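Wevton bench, kitchen rig. July, notebook 3, continued from the homing notes.

14:20. Gripper let go of the object in mid-transfer again. Same signature as the two this morning: position loop healthy, no following error on any axis, then the gripper servo reports overload and goes limp. The arm carries on to the end of the trajectory with nothing in the fingers. The second part worries me more than the first. A dropped toy is a nuisance, but an arm that finishes its move after losing its gripper servo is a fault in the supervisor and should be logged as one.

Settings at the time of the fault: current limit on the gripper channel 540 mA, overload window 2 s, speed scaling at the usual value for pick and place. Supply read steady on the bench meter during the move. I have not had a scope on it yet, so a short dip at the connector is still possible.

Sequence as reconstructed from the log:
approach, normal
close, normal, contact detected by current rise
lift, current stays at the limit and does not fall back to the holding value
traverse, overload flag set, torque off on gripper only
traverse continues to completion, status returned as success

The current should drop once the fingers have stopped moving. The close command sends the fingers to fully shut whatever is between them, so with a thick object the servo never reaches target and pushes at the limit for as long as the hold lasts. Short transfers finish inside the window. Longer ones do not. The Antunes driver has a hold mode which takes the measured position at contact and uses that as the new target, and it was switched on in the Stumiscombe configuration. It is off in ours. I think it was lost when we merged the two parameter files, but the merge note does not mention it.

15:05. Swapped the gripper cable for the spare, to rule it out. Fault came back on the third long transfer. Put the original cable back. Connector pins look clean, no play in the housing.

15:30. Turned hold mode on. Current after close now falls to a low value within a fraction of a second and stays there. Ran 15 long transfers, no overload flag. Horn temperature by touch is much lower than before lunch, though I should fit a proper sensor before writing that down as a result.
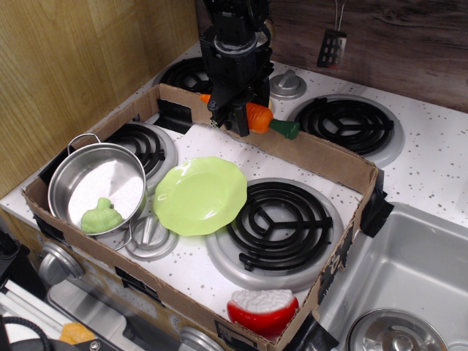

Clearance over the box is a separate matter and I want it recorded before it gets buried under the servo fault. The planner treats the box as a flat region with no height, left over from when the target was marked out in tape. With the carrot gripped crosswise, as it is over the back wall here, both the orange tip and the leafy end count as part of the moving body, and the collision model includes neither. The box itself has no floor, so anything released inside lands directly on the stovetop or on whatever is already there, burners included. The release height was set for a flat surface and should be checked against the bowl with the white food in it, which is heaped above the rim. Box walls to be added to the model as four thin slabs, rotated to match, as the box sits diagonally on the stove.

Supervisor fault. Looked through the Drillorow state machine. Overload on an arm joint raises a stop. Overload on the gripper channel raises a warning only, and the warning is cleared on the next status poll, so the operator screen shows it for one refresh at most. I missed it twice this morning while looking straight at the screen. Proposed change: gripper overload during any state with an object held goes to controlled stop, arm torque kept on, manual reset needed. It must not cut torque to the whole arm, or the arm will come down on the stove.

Until that change is in, long transfers are to be run with a hand on the stop button and at reduced speed. Short ones may be run as before.

To do:
scope on the supply at the gripper connector, trigger on a dip
compare the merged parameter file with Stumiscombe line by line, other flags may be missing
latch the gripper warning on the operator screen
box walls and held object into the collision model
repeat the long transfers with hold mode off, once the stop is working, to confirm the cause

17:40. Left powered down, hold mode saved to the driver, original cable fitted.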